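Resting the Dough Won't Save It

Every cookie recipe I open lately wants the dough in the fridge overnight. Chill for 24 hours, they say. Chill for 36. One bakery in Farnamden has a card by the register bragging that its chocolate chip dough sits for 3 days, and it charges accordingly. I bought one. It was a decent cookie, a bit salty, and I'd have guessed it was mixed that morning.

I don't doubt that cold dough spreads less. Put a warm, buttery lump on a hot sheet and you get a puddle with chips in it. But 90 minutes in the fridge fixes that, and 16 if you scoop first and use the freezer. The claim I have trouble with is the other one, that the flavor "deepens" into caramel and toffee while you sleep. Maybe it does. The people who say so always seem to know which cookie is the old one before they bite it.

So I tried it blind in February. Same brown sugar, same flour, one batch rested overnight and one chilled just long enough to firm up. I baked them side by side and handed them out at work with no labels. Eleven people tasted both. Most of them shrugged. The ones who did pick a favorite split nearly down the middle, and the loudest fan of the "aged" cookie was holding the fresh one.

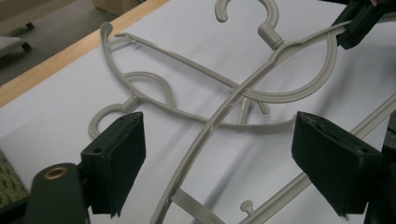

Leire Carrasco wrote to tell me I had the wrong cookie. With a thin, crisp one there's nothing to notice, she said, but a thick cookie with a lot of brown sugar browns differently after a night in the cold, and any fool can see it on the sheet. She also thinks my coworkers would eat drywall.

Fair enough on the last point. On the first, I baked hers, from her own recipe, and the rested ones did come out a shade darker. I'll give her the color. I still couldn't taste it, and I was trying to.

What bothers me is how the long rest has turned into a test of seriousness. A kid who wants cookies on a Thursday afternoon reads "chill overnight" and closes the page. My grandmother creamed the butter, turned on the oven and had a plate on the table before the dishes were dry – and people still ask me for that recipe. It has no resting time in it at all. I've checked the back of the card.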